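Home News Sport Opinion What's On Property Jobs

Search the site Go

Opinion

Look up before you sign for the workshop

By Geetha Alva

14 comments 196 shares

People who take on a small industrial unit nearly always look at the floor first. They pace it out, they check how level it is, they ask about the drains. Then they look at the door and try to work out whether a van will go in. I have rented units in Tuddale for 11 years, first for upholstery and then for frame repairs, and I did exactly the same with my first one. I didn't look at the ceiling until I had been in it for a month.

I think that is the wrong way round. You can put a floor right over a long weekend. You can sweep it, paint it or put mats down. The ceiling and the lights are what you are stuck with, and they decide whether you can see your work at four in the afternoon in winter.

My first unit, on the Dredel estate, had a dark ceiling and two lamps hanging on chains. The previous tenant had stored tyres and I suppose he only needed to find them. I was trying to match thread. I bought a clip-on lamp, then another, and by Christmas I had extension leads running everywhere and still took fabric out to the car park to check the colour.

The landlord's view was that lighting was my business. Legally he may have been right, I never found out. But fixing anything to a high ceiling means hiring a tower, and a tenant on a 6 month agreement is not going to do that. So the dark units stay dark, and people move through them one after another, each buying their own clip-on lamps.

My second complaint is storage and machines pushed against every wall. When a new tenant moves in, the cabinets go round the outside because that leaves the middle clear. It looks sensible. What happens next is that the tops of the cabinets fill up, then things get stacked on those, and anything that needs air round it doesn't get any. I would sooner lose a bit of floor and be able to get a brush down the back. At Hennessy Yard, where I am now, we left a gap you can walk through sideways. Visitors tell me it is wasted space – I tell them I can find a dropped screw.

The third thing is colour. Estates like grey because it hides marks. Grey is fine on a cabinet. On a ceiling it eats the light you are paying for, and the same goes for the brown that somebody seems to have bought in bulk for half the units in Tuddale. White ceilings get dirty, and I accept that. Ours was washed last September with a long-handled mop and a bucket, and it took one morning.

None of this is expensive at the point when a unit is empty. A landlord who paints the ceiling white and puts in proper tubes between tenants has done it once for everybody who follows. The owners of the Grorkel units did theirs while the roof was being repaired, and they had 30 enquiries for the next one that came free. I don't say the paint was the only reason. 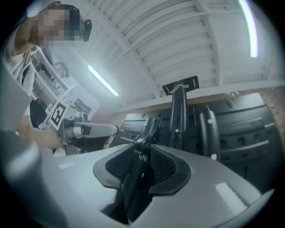

White ribbed ceiling and fluorescent tubes, with dark grey cabinets underneath.

If you are viewing a unit this autumn, go late in the day. Ask for the lights to be switched on and the main door to be shut, then stand where your bench is going to be and try to read something with small print. Take a tape measure for the walls by all means, but do that afterwards. And if the agent says the lighting can be discussed once you have signed, discuss it there and then, and get the answer in writing.

14 comments Share Save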